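Flosturgate 2 - planificador de agarres para brazos de mesa

Software de control y planificación. Lee la nube de puntos, propone agarres y calcula la trayectoria sin pasar por el teach pendant.

Percepción: hasta 14 objetos por escena
Planificador: 2,000 candidatos por ciclo
Ejes: 6
Licencia: por puesto, actualizaciones incluídas

Novedad de marzo - evita bordes de recipientes. Ajustable por objeto, ver manual.

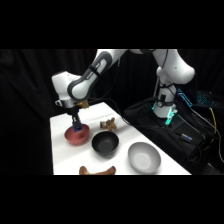 Pinza de dedos azules sobre el cuenco rojo. Al lado, el negro y el gris.

Demo y precios: Kelly Mendonça, Daltlow. Soporte tecnico hasta las 6.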